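3.2 Small open baskets and the rolling of towels

The home visits in Gollby covered 23 households and gave us 114 containers used for household textiles. Most of these were drawers and shelves, which are treated in Section 3.1. The present section deals with the small open basket that stands on a table, a worktop or a bathroom shelf and holds a few towels or cloths at a time. Such baskets are often left out of studies of linen storage, partly for the simple reason that they are seldom full and are rarely thought of as storage by the people who own them. In the interviews they were called "the towel thing", "the bits basket" and, in one home, "where the cloths go".

We use the word basket for any open container with low sides, whatever it is made of. Plastic baskets with holes in the sides were common in the kitchens we visited. People liked being able to see what was in them and to lift them with one hand. The holes were also said to let a cloth air a little, although we did not test this. Figure 1 has a basket of this type, in light green plastic with a lattice of square holes, standing on a white tablecloth with a print of leaves and small dark red flowers. The item near its right end is pale yellow-green, and in Figure 1 alone it cannot be settled whether it is a rolled cloth or a sponge. The same difficulty came up in the coding of the home visits. Small soft items were therefore entered under one heading, "small cleaning textile", unless the owner had told us what they were.
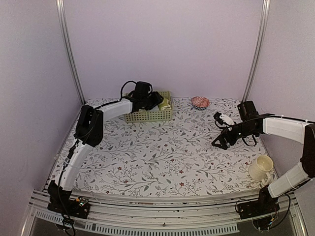 3.3 Rolled, folded and left flat

Three states were used in coding towels. A towel is rolled when it forms a cylinder that keeps its shape on being set down. It is folded when it has been doubled at least once and lies with its layers parallel. Everything else is loose, including towels that have been pushed into a container or dropped on a surface. The coders worked separately and then compared their sheets. Most of their disagreements were over towels that had been folded and then disturbed, where one coder wrote "folded" and the other "loose". We kept "folded" as long as a folded edge could still be made out.

Owners gave different accounts of why they rolled. Some had picked up the habit from a relative. Others had changed over after buying a narrow basket, having found that a folded towel was too wide for it. In the Đàm household all the kitchen towels were rolled on a Friday, after the week's washing, and those that did not fit were put back in the airing cupboard folded. In the same household the bath towels were never rolled. When we asked about this, the answer was that they had always been folded.

The way a roll lies in the basket was recorded as well. Rolls may stand on end, lie along the length of the basket or lie across it. A roll that lies across it, pointing from back to front, takes up little of the length, and others can be put next to it. Figure 2 is an example. A bright pink roll and a white roll both point towards the front of the basket, with the white one just to the right of the pink one and slightly further back. The right-hand part of the basket is empty. A light blue folded towel is on the tablecloth, spread roughly flat, with creases and slightly rumpled edges. Under the rule given above it is coded as folded.
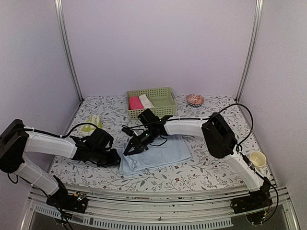 Photograph: Ikton Household Textiles Study. Reproduced with permission.

Items beside the basket were noted on a separate sheet. In the homes these were the ordinary contents of a table or worktop, such as cups, fruit, post and keys. In Figure 2 the sheet would list a cream-coloured paper cup, a round cupcake-like object with a swirled top, and a small yellow-green cloth item on the left. Items of this kind do not enter the count for the basket, even when they stand right next to it. We kept the sheet all the same, and it proved useful for the worktop baskets, where the free surface was often small and towels were folded on a chair or over the arm.

Each interview on baskets took no more than 45 minutes. In 5 homes the owner rearranged the basket while talking to us, and for those homes we used the arrangement noted on arrival. The codes were entered in Flimel in November and checked against the paper sheets. Baskets that held no textiles on the day of the visit were kept in the total but are left out of the comparison of rolled and folded towels in Section 4.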